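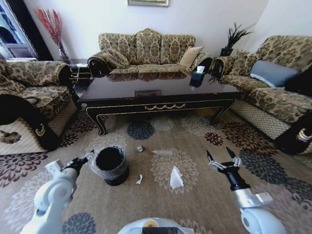
Best order for picking up a living room with a patterned rug and a lot of throws?

Posted by Ccori in Cleaning and Tidying, Saturday

Trying to get my living room down to one quick pass before people come over. Right now it takes forever and I still miss stuff.

Main problem is the floor. Big floral medallions, beige with maroon and navy and brown, covers the whole room. Anything small just vanishes in it. White paper lands on a cream medallion and I walk right past. Bottles are easy, a crumpled tissue or a bit of foil, no. I keep a bin with a clear liner and carry it around with me, set it down, pick up, move on. Fine, but I end up doing the same spot twice.

Second problem, the furniture covers. Armchair has a brocade throw over the arms and seat plus a cushion in the same stuff, and they slide every time somebody sits down. Sofa's patterned too. Dark coffee table with a glossy top so every fingerprint shows.

So:
what order do you go in, floor first or furniture first?
any trick for seeing litter on a busy carpet?
how do you keep chair covers from walking?

No budget really. Spent 200 on a vacuum in February and thats it for the year.

3 replies, 3,659 views

Anedier
76 people found this helpful

Furniture first, then table, floor last. Always. Crumbs and threads come off the covers when you shake them, and where do they go? Floor. If you picked up already you get to do it again.

My order, takes me from 6:30 to ten of seven:

Cushions off. Throws off, shake outside if you can.
Throws back on, tuck, cushions back.
Coffee table. Tissue box up, wipe under it, box down. Dry cloth after the damp one or a glossy top streaks.
Big litter by hand. Bottles, cans, paper.
Vacuum.

For seeing things on the pattern, get low and look across it toward the window. Sit on the floor if your knees allow. Small stuff throws a shadow and you'll catch it. Standing over it with the ceiling light on is the worst way, the pattern wins every time.
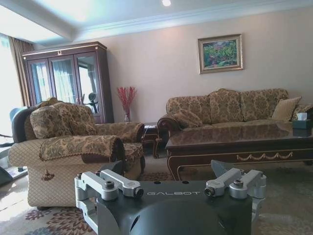

And go in lanes. Start by the cabinet, walk to the opposite wall, step over, come back. Bin stays at the end of the lane and you bring stuff to it. You're moving it every two feet, thats why you lose your place. Leave it in one spot until that half is done, then move it once.

Bottles, take the cap off and squash before it goes in, otherwise the bag's full with nothing in it. Check if your town wants caps on or off, ours in Brodcombe changed it on us.

Liner tip, fold the edge well down over the rim. A skimpy fold slips in the first time you drop something heavy.

Udo

just vacuum more

Ccori
(original poster)

Thanks Anedier, tried furniture first tonight and wow the amount that came out of that throw. Looking toward the window works too. Found a scrap of paper I'd have sworn wasn't there.

Armchair side of the room:

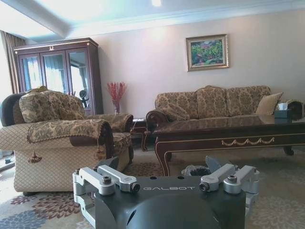

Armchair with the brocade cover and cushion, glass cabinet behind

Still need help with the sliding. Cover on the arm is the worst, has a fringe edge and it creeps forward. Don't want pins in it, the cream quilting underneath marks easy. Saw foam tubes you push down beside the seat, does that work on a chair this deep? Or the rubbery shelf liner stuff under the cloth?

Udo I do vacuum. It ate a tassel.

Anedier

Shelf liner, yes. Cut it smaller than the cover so it doesnt peek out. One strip on each arm, one piece on the seat. Test a corner of the quilting for a few days first, some of the cheap liner leaves a mark on pale fabric, and I wouldn't leave it down all summer without lifting it for a look.

Foam tubes are ok for the seat, do nothing for arms. If you get them push down with a wooden spoon handle, not your fingers, theres usually a staple down there somewhere.

Tassels, fold them up onto the seat before you run the vacuum. Same with any fringe that hangs low. Or use the hose around the chair and leave the big head for the open floor.

Glass doors on the cabinet I do last of all, after vacuuming, when the dust's settled. Spray the cloth, not the glass, or it runs down into the trim.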